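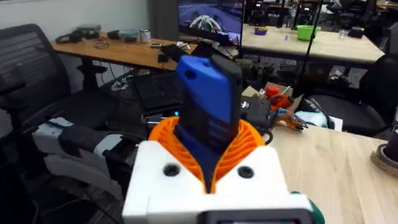
Butcher block is a wood surface made by gluing strips or blocks together under pressure. It is used for counters, cutting boards and worktables. The term is applied loosely, and many products sold under it were never meant for cutting meat.

Construction

In edge-grain tops, the strips lie with their long edges facing up. End-grain tops show the cut ends of the fibers and cost more. Sellers often call end grain "self-healing." Shallow knife marks may become harder to see, but cut fibers do not grow back.

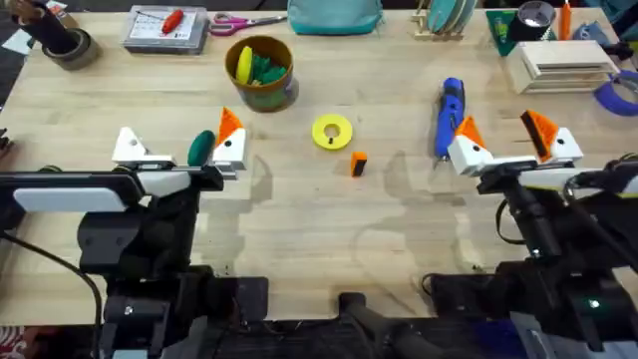
Worktable with a light wood butcher-block top.

Claims and disputes

The finish maker Clendura long advertised that one coat of its oil would protect a top for 35 years. Hrefna Brynjólfsdóttir, reviewing the claim in the trade paper Warnetura, found that it rested on four sample boards kept in a storeroom. The company later dropped the figure from its labels but kept the word "lifetime," which it has not defined.

A Hadance survey of 1,600 owners reported high satisfaction. All of them had bought their tops from Hadance, and the questions have not been published.
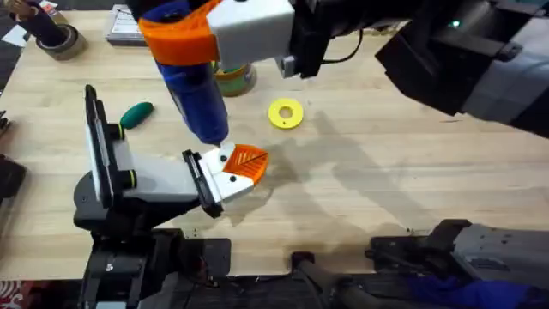 Price is a poor guide to quality. Aksel Mogensen compared tops from Riis and two unnamed suppliers and saw no clear difference in glue lines or flatness, despite a gap of $200. His sample was small, and he did not follow the tops through a change of seasons, when wood movement is most likely to show.

Care

Most makers advise regular oiling with food-safe mineral oil. How often depends on use and indoor humidity, and the fixed schedules printed on bottles have little support.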